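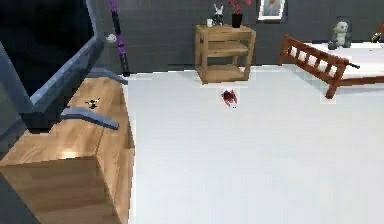

Re: Shared container or own truck, Fesar to Grindis

Hello all,

I did this same move in August, so I can answer most of what was asked. I used Fetden for the shared container. I also had a written quote from Lý for a truck to myself, and I kept the paperwork from both.

First, the prices. Lý wanted 3,824 for the truck, two people loading and unloading, door to door, no waiting. Fetden wanted 1,581 for a part share of a container. Those two numbers look very far apart, and people on this list have repeated them that way before. The Fetden price covers pickup at your door in Fesar and delivery to their depot in Grindis. It does not cover the trip from the depot to your new address. I paid 309 for that as an add-on. You can arrange your own van for the last part, but you have to collect within the time window they give you, and mine was a single morning.

Even with the add-on it was still far cheaper than the truck. For a one-bedroom apartment with no piano and nothing very tall, I would do it the same way again.

Second, the waiting. Fetden does not leave until the container is full enough for them. They gave me an estimate of two to three weeks and it took nearly five. They were polite about it on the phone, but the contract says "estimate" and that's all you are going to get. If you start a new job the day after you arrive, pack for five weeks and not for two. I had put my good shoes, my tax folder and all of the sheets in the container. I bought sheets.

Third, what they count. Both firms charge by volume. Lý sends somebody to look at the apartment. Fetden uses an online form where you tick items, and the form has set sizes for each thing. A bed is one size on the form whatever bed you own. If you take the bed apart, you have to call them and have it changed by hand, and it does lower the price. Do the same with table legs. I did not find this out until the form was already in, and they corrected it without a fee, but only because the pickup was more than a week away.

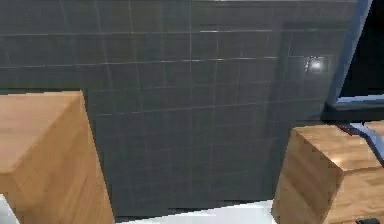

One subscriber wrote on 2024-11-21:

> We are moving from Fesar to Grindis in the new year and have a
> quote from Fetden and are waiting for one from Lý. One bedroom,
> kitchen things, a lot of books, two bikes. The Fetden form asks for
> declared value and suggests 2,000 as the standard amount. Is that
> enough? It seems low for a whole household. Also, does anybody know
> whether they accept furniture with the drawers full? A friend told
> us yes and their website says to ask the depot, and the depot says
> to ask the website people.
>
> And is it worth moving cheap furniture at all, or should we sell it
> here and buy again when we get there?

On the declared value: the 2,000 is the amount included in the price. Anything over that costs extra, and you have to declare it before pickup. I raised mine. What I missed is that single items above a certain value have to be listed by name on a second sheet, otherwise they are treated as ordinary goods. The second sheet is not part of the online form. You have to ask for it. Bikes go on that sheet if they are good bikes, and they want a photo of the frame number.

I had one claim, for a lamp that arrived with the base cracked. They paid for it after three emails. They wanted a photo of the lamp in its box before unpacking, which I did not have, and in the end they took a photo of the box with the dent in it. Keep your boxes until you have opened everything.

On full drawers: my loading crew said no. They asked me to empty the dresser while they carried the other things down, and it cost me some time and several trash bags. A neighbor in the same building used them a month earlier and a different crew took hers with the clothes still inside. I would plan for no. Books must be in small boxes. They will refuse a big box of books, and they did refuse one of mine, so I ended up repacking it on the stairs.

On selling first: I sold the couch and the wardrobe and kept the bed and the desk. Secondhand prices in Grindis are higher than in Fesar, at least for anything solid, and good pieces go within a day. The couch was old, so I don't regret it. The wardrobe I do regret a little. If your wardrobe comes apart and goes back together without damage, take it. If it is the kind held with small cam screws that has been moved twice already, let it go.

One more thing on the building side in Grindis. Many of the older blocks want notice before you use the elevator for a move, and some want a deposit for it. Ask your landlord now. The Fetden driver will wait only thirty minutes before charging, and he will not carry above the second floor by stairs unless that was on the order. Also measure the bedroom before you decide what to bring. A floor plan gives you the walls, but not the radiator or the way the door swings, and I had to put the desk in the living room because of that door.

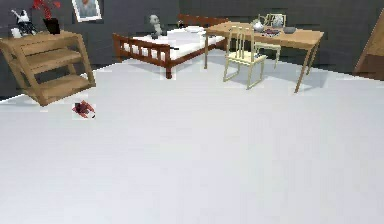
Bed in the corner, shelf unit at left.

If the Lý quote comes in well under what I was given, please post it. Mine was for late August, so a winter date may be cheaper. I would also like to hear from anybody who has gone in the other direction, Grindis to Fesar, because my sister is asking and Fetden only gave her a price by phone.

I can send a copy of the second sheet off-list to anybody who wants it.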